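Home | People | Places | Archive | Subscribe

The long way back to school

It was a little after seven in the morning when I got to the kitchen table in Skisgate where this interview took place, and the coffee was already on its second pot. The woman across from me, a retired bus dispatcher who asked me to leave her name out of it ("my sons would never let it rest"), had her homework spread from the toast rack to the window. She went back to community college in January, 34 years after she last sat in a classroom, and she still sounds a bit surprised about it.

"I wanted to learn something with a right answer," she told me. "I spent my whole working life on things that only had a least bad answer."

She chose the computer repair certificate at Quintana College, partly for the subject and partly for the bus, because the number 3 stops at both ends. The first few weeks were hard going. The words were new, her reading glasses were wrong for the distance, and everyone else seemed to type while they listened.
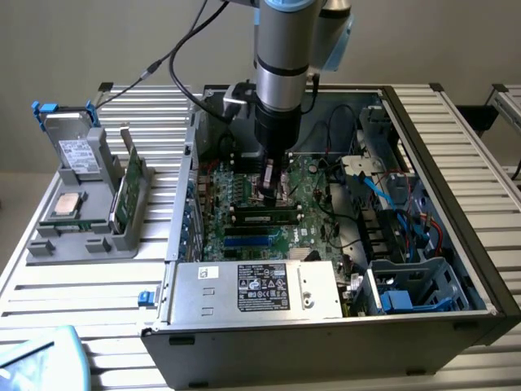 Her younger son had his doubts and shared them freely, saying over Sunday-sized dinners that she ought to take up something restful, and that a person who had worked that long had earned the right to sit down. She let him talk. Then she asked him to quiz her on her flash cards, and he has been doing it ever since, by phone, on his drive home.

I asked what she would tell someone thinking about doing the same, and she took her time over it, getting up to let the cat out and then in again. "Go and see the room first," she said. "Sit in a chair. If you can picture yourself in the chair, sign the form." The form cost her 180 dollars, paid in 2 parts, and she kept the receipt on the refrigerator until the magnet gave out.
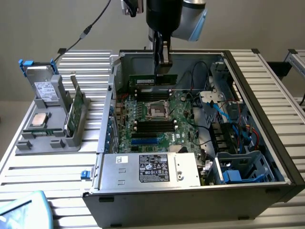
Words by the Neighbors Desk, staff writer

What she talks about most, though, is the company. There is a study group that meets at the Zima bakery before class, and she is the oldest in it by a good stretch – old enough, she says, to be asked about mortgages and sore backs and whether to marry people. She likes being asked. She also likes that they correct her without making a fuss.

"When I get one wrong they just slide the book over," she said. "I had forgotten how nice that is, somebody sliding you the book."
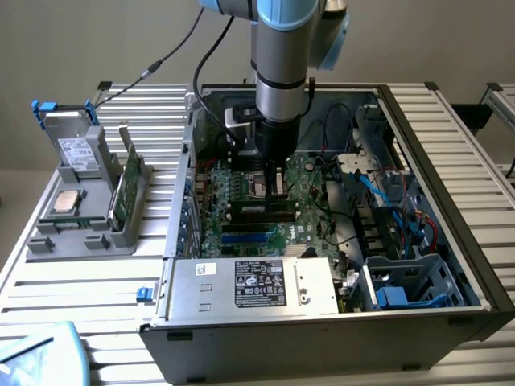
What comes next

She has one more term to go and is thinking about the evening course at Gornura, mostly because a friend from the bakery is going and has promised to save her a seat. There may be work at the end of it, or there may not. Her pension covers the house, and she would be happy fixing things for people on her street and being paid in tomatoes.

Before I left she packed me two slices of lemon cake for the ride, wrote down the bus times, although I had driven, and went back to chapter nine.

More from People
A choir for people who can't sing
The last shoe repair counter in Skisgate
Learning to swim at sixty
My mother's recipe box, card by card

Contact us | Copyright The Skisgate Neighbor | Back to top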